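Ticket: Planner rejects valid start state after scene reload
Project: Lukville (simulation and planning)
Component: collision checking, scene loader
Severity: high
Status: resolved, follow-up open
Opened: 28 June 2022

Summary

After a scene is reloaded without restarting the planning process, the planner refuses most pick requests with START_STATE_IN_COLLISION. The arm is in its normal ready pose and nothing is touching it in the simulator. A full restart clears the fault until the next reload. The same requests pass on the March build.

Environment

Simulator and planner on one host, Trimitz scene loader, Benmont planning stack, default collision padding. Headless and rendered runs both fail. Physics step and controller settings are unchanged from the March build. Sampling planner with a limit of 400 ms per request.

Steps to reproduce

Start the stack with the dining room scene.
Wait for the arm to reach the ready pose.
Send a pick request for the pencil on the table. It plans and executes.
Call reload_scene with a new layout seed.
Wait for the arm to reach the ready pose again.
Send the same request.

Expected: a plan, or a timeout if the target is hard to reach.
Actual: immediate rejection, no samples drawn.

Log extract

[loader] reload requested, seed changed
[loader] scene objects spawned
[planner] world update received
[planner] start state check: FAIL
[planner] contact: forearm_link / chair_red_seat, depth 3 mm
[planner] request aborted, code START_STATE_IN_COLLISION

Entry 1

Reproduced on a second machine. Over 300 reloads with random seeds, 200 ended in rejection on the first request. The reported contact is nearly always between a forearm or elbow link and a piece of furniture. The gripper links never appear in the contact list. Table contacts are rare.

First suspicion was padding. With padding set to zero the rejection rate drops slightly but does not go away. Padding restored to default.

Entry 2

Checked joint states. The values the planner uses for the start state match the simulator to within encoder noise, so a stale robot state is ruled out. Also compared the base transform before and after reload. No difference.

Dumped the planner's world model and compared it to the simulator's object list. Names match. Object counts match. Poses match for the table, the pencil and the wall items. Poses for the chairs do not match. The red chair used in the failing request is placed closer to the arm base in the planner than in the simulator. 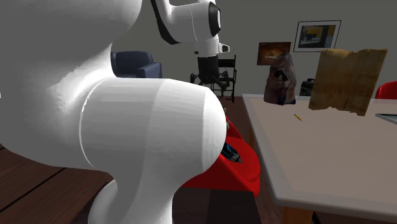 The ready pose leaves little room at the elbow in this layout, so a small error in a chair pose is enough to trigger the check. Layouts with the seating farther from the base have the same pose error and plan normally. That accounts for the seeds that passed in Entry 1.

Entry 3

Traced the chair poses through the loader. Chairs are spawned with a small random offset and then allowed to settle under physics. The loader publishes the world update as soon as spawning returns. On a cold start the planner comes up later than the simulator and reads poses after settling. On a reload the planner is already subscribed and takes the poses as they were at spawn. No second update is sent.

The table and the wall items are static bodies and do not settle, which agrees with the dump. The pencil is dynamic, but its pose is refreshed separately by the perception node before every pick. Furniture is not in the perception node's tracked list.

The March build had a blocking wait in reload_scene that covered the settling time. It was removed when the loader was made asynchronous. The commit message describes it as an unneeded sleep.

Entry 4

Workaround for anyone blocked: call refresh_world after the arm reports ready and before the first request. Confirmed by hand on several of the failing seeds. Do not disable the start state check. One user did this to get past the error and the planner then returned a path computed against the wrong chair positions.

Entry 5

Fix in two parts.

Loader: publish the world update only after all dynamic bodies report velocities below the sleep threshold. If they do not settle before the loader timeout, fail the reload with an error naming the bodies still moving.

Planner: store the simulator's scene revision with each world update. If the revision at request time is newer than the stored one, request a fresh update before checking the start state.

Reran the seeds from Entry 1 with both changes. No start state rejections. Some requests time out in tight layouts, at the same seeds that time out after a cold start. Those are outside this ticket.

With the loader change alone, a few seeds still failed. In each, the arm brushed a chair while returning to the ready pose and moved it after the update had gone out. The revision counter did not catch this at first because it was incremented only on spawn and delete. It is now also incremented when a tracked body moves beyond tolerance and comes to rest.

Entry 6

Merged to the Lockyer branch. Regression test added: reload, wait for ready, compare planner and simulator poses for every body, fail on any mismatch above tolerance. The test runs headless in the nightly job.

Follow-up, separate ticket: the return to the ready pose uses joint interpolation with no collision check, so contact with furniture on the way back is still possible. Proposed change is to route that motion through the planner and fall back to a stop when no path is found. Needs a decision on what the task runner should do after such a stop.

Documentation for reload_scene updated to state that the call returns before the scene has settled. Callers should wait on the scene_ready event.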